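Hukus Opens Repair and Reuse Service for Household Textiles in Trorden

TRORDEN, 27 June 2019 – Hukus, a company for the care and repair of clothes, today announces the opening of its new service in Trorden. Customers can bring shirts, bed linen, curtains and children's clothes, and receive them back cleaned, mended and ready for use. The service is offered together with Griltik, which is responsible for collection and delivery.

In many homes, a shirt is thrown away when a seam has opened or when one button is missing. The owners of Hukus believe that most of these pieces can be worn for several more years. In the trial period, which started last November, the company received nearly 4,000 pieces from households in the town. Shirts were the largest group, followed by pillowcases.

"We were asked very often if a plain T-shirt is worth the repair," said Rhiannon Howells, director of Hukus. "Our answer is yes, if the customer likes to wear it. We do not judge a piece by the price which was paid for it."

Every piece is checked before work begins. The customer is informed of the price in advance and can refuse the repair without any fee. Small repairs, such as closing a seam or fixing a hem, are returned in 4 working days. Larger work, for example the change of a lining, needs 8 working days. Pieces which cannot be repaired are given back to the customer or, with permission, used as material for patches.
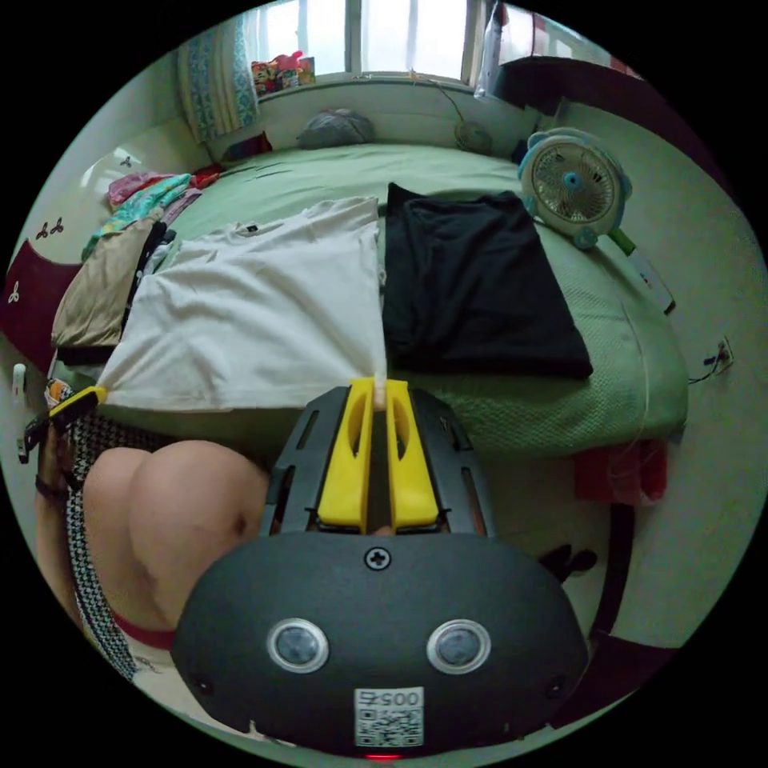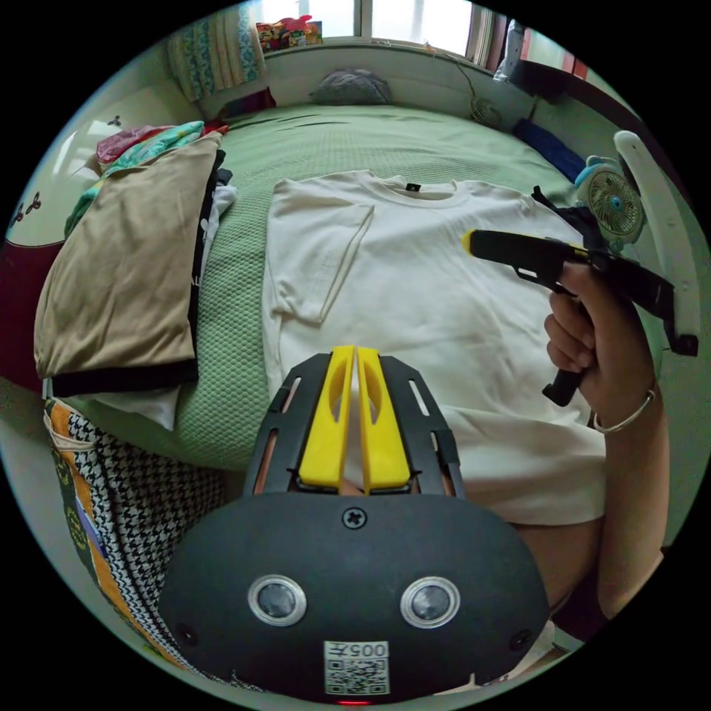 Prices are the same for all customers, and there is no subscription. A customer who brings 5 or more pieces at one time receives free delivery inside the town. Griltik makes its rounds in the evening, so that people who work during the day can also use the service. For addresses outside of Trorden, the delivery cost is calculated by distance.

The new location is in the former Morgan building, next to the post office. The ground floor has the reception and a fitting room. The workshop is on the upper floor, where the large windows give good light for matching thread to fabric.

"In my training I learned to repair wool coats, and I was surprised how much attention a thin cotton fabric demands," said Kasun Dewan, head of the workshop. "If the thread is too strong, it will cut the fabric after some washes. We keep many kinds of thread for this reason."

Hukus will also hold evening courses in basic mending for adults. The first course covers buttons, hems and small holes. Participants should bring one piece of their own clothing. Needles and thread are provided by the company. Registration is possible at the reception.

Contact for the press:
Tomos Gronow, Hukus, Trorden
Interviews with Ms. Howells and Mr. Dewan can be arranged on request.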